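Woreo Bench Cell: Fault Notice and Replacement Parts

Applies to: Woreo Bench Cell, control package 5, all units supplied with the Jason gripper
Status: open, interim fix available
Notice prepared by: Lâm Hà, product support

We have confirmed a fault in the Woreo Bench Cell that can let the gripper open without a command while the arm is stopped above a workpiece. The fault was reported by three customers and we have since reproduced it in the simulated cell. No injuries have been reported. Please read the whole page before you run the arm again.

What goes wrong

After a protective stop, the controller is meant to hold the last gripper state until an operator clears the stop at the pendant. In affected units the hold signal drops out after 500 milliseconds. If the fingers were closed on a part, they release it. If the arm was on its final approach, the fingers open at a height where they can catch on whatever is below.

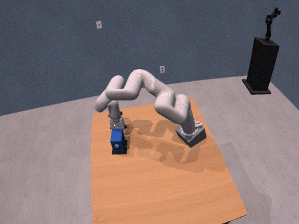
The arm itself stays put. Brakes on all joints engage correctly and we have found no problem with them. The risk is to the part, the fingers and anyone who reaches in to steady a load in the belief that it is still held. In our runs the fault appeared in 5 of 100 protective stops, and it was more common when the stop came during a slow descent.

Units fitted with the Prunditz vacuum head are not affected.

How to tell if your unit is affected

Open the event log at the pendant and look for code G-14 within one second of a protective stop. One entry is enough to treat the unit as affected. The log keeps the last 1,000 events, so a busy cell may have overwritten older entries.

If you run your own copy of the simulated cell, use the wrist view during the test. The two fingertips and the tabletop past them are both in sight there, and an opening that is hard to pick from the side is easier to judge.

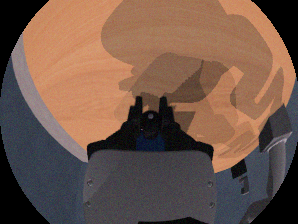 Interim fix

1. Bring the arm to its home position and isolate power at the wall.
2. Unplug the gripper signal lead at the base connector.
3. Fit the Akbulut latching relay between the lead and the base. The keyed end goes toward the arm.
4. Restore power and set Gripper Hold to External in the tool menu.
5. Trigger a protective stop with a soft test block in the fingers and leave it for one minute. The block should not move.

Until the relay is fitted, limit approach speed to 100 mm per second and keep hands out of the work area after any stop, even if the arm is still.

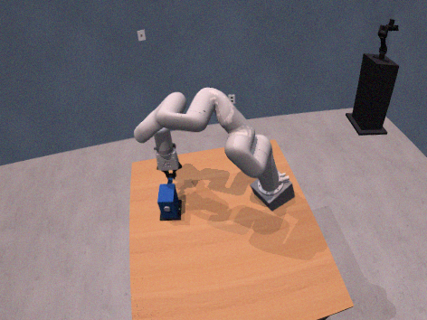 The relay adds a short delay to each grip command. Most programs will not need changing, but check any routine that lifts straight after closing. Add a pause in the program if the part is left behind.

Ordering

Akbulut latching relay, keyed: no charge for affected units, one per arm
Jason replacement fingertips, pair: no charge if damaged by this fault
Signal lead, base to wrist: standard price

Have your serial number and a copy of the event log ready. Relays ship from our Geelong warehouse. A controller update to replace the relay is being tested and is planned for November. Leave the relay in place until the update notes tell you to remove it.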